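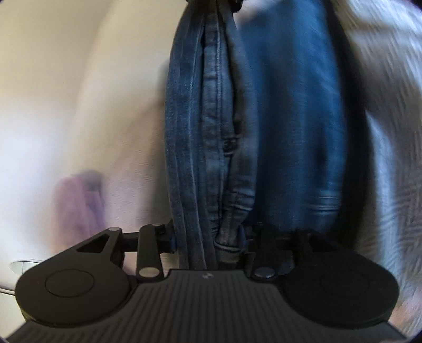
October 2019 – denim storage, hanging vs. folded

Continuing from the July notes. The question is still how to store the sample jeans between fittings so that the creases don't end up in the measurements. Folded stacks are out. Sachiko measured the same pair before and after two weeks at the bottom of a stack and the thigh reading moved by 4 mm, all of it crease. Hanging is slower to load but easier to read afterward.

Setup: garments on the Zorport rail, gathered at the top, legs down. Rail height unchanged. Pairs that have been folded lengthwise keep their long pale crease lines for a good while on the rail. Short wrinkles along a raised seam are a separate matter. I put those down to the seam thread having shrunk more than the cloth, and no amount of hanging will take them out. Stop logging them as storage defects. Log as "seam pucker" and move on.

Spacing. Aoi had been loading the rail edge to edge. The legs then press on each other and take a set, usually a curved outer fold with a deep gap behind it. We went to 60 mm between holders. Better. The cost is rail length, and the Yagi samples will have to go on the second rail when they come in.

Holders. Tried two types:

- Clip on the waistband, full width. Holds the cloth flat but leaves two marks at the clip edges. Marks came out with steam on the lighter cloth, not on the Ulance 641.
- Gathered at the top in a single holder. No clip marks. The garment hangs narrow, swells in the middle and tapers lower down, so width can't be read on the rail. Has to come off to the table.

Staying with the gathered hold for storage and the clip for anything due to be measured the same day.

Color. Faded patches are hard to judge on a bunched leg. A gray area may be wear or only shadow inside a fold. Rule from now on: no fade grade is entered from the rail. Table, flat, overhead light, front then back. Three grades in the Emberg sheet were done at the rail and I have struck them out – Sachiko to redo.

Stitching. Check topstitching at the hems while the pair is on the table. Pale thread on dark blue is easy to follow, and skipped stitches show best with the hem turned slightly toward you.

Inventory passed 3,000 entries this month, which makes the old paper tags unworkable. Aoi is drafting a tag that goes through the belt loop. It must not touch the cloth below the waistband, as the last ones left a print.

Open:

- Does steam before hanging shorten the time for the long creases to drop? Run one pair steamed, one not, same cloth.
- Second rail needs its end bracket tightened before loading.
- Ask Ulance for the shrinkage figure on their seam thread.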